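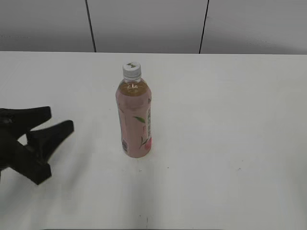

Keep It or Bin It: What a Drink Label Does for the Drink

Project report, Packaging and Everyday Objects module
Submitted 1 Mar 2023

1. Why a bottle

Our group was asked to choose an object most people handle without looking at it. Other groups took the kettle and the door handle. We took the bottled soft drink, mainly on the grounds that it was cheap and one of us was thirsty.

The question we settled on was how much a person decides about a drink before opening it. The bottle we kept coming back to has a pale pink label covering most of the body, with a green leaf, a thin stem-and-leaf sketch below it and a small fruit graphic in a red-pink. The only place the drink itself shows is the clear neck under the white cap, where it looks amber-brown, like tea. Everything below that is the label's word for it.

2. What we did

We set up a stall outside the Lusside canteen for 2 lunchtimes and showed people the bottle at arm's length. They were not allowed to pick it up. We asked what it would taste of, how sweet it would be and who it was for. We then asked the same things at the Vanness library, where we were asked to be quieter.

Our original plan called for 300 answers. We got 22. The plan was written before we had met any students at lunchtime.

3. What people said

Most people said "fruity" straight away and "tea" only after looking at the neck. Several went for peach, which we put down to the pink, though it may only mean that they like peach. The leaf was read as healthy by nearly everyone, including those who went on to guess that it was full of sugar. They saw no difficulty in holding both views.

No one mentioned the barcode, which runs vertically near the bottom on the left side. One member of our group thinks this is the best bit of the design and wrote two paragraphs on it, now in the appendix.

The column of small print got one comment: "I'm not reading that."

4. Problems

The Dobson method in our module handbook asks for a second, plain bottle to compare. We made one by soaking off a label in the sink. It left a band of glue that collected fluff, and people at the stall talked about the fluff. Those answers have been left out.

We also let people see each other's answers on the first day. Once someone had written "posh squash", four more did.

5. Further work

We would like to repeat the test with the label turned to the back, and with the Bitau sorting cards in place of open questions, as our handwriting is poor. A budget for drinks would help. The one we had ran out at the canteen till.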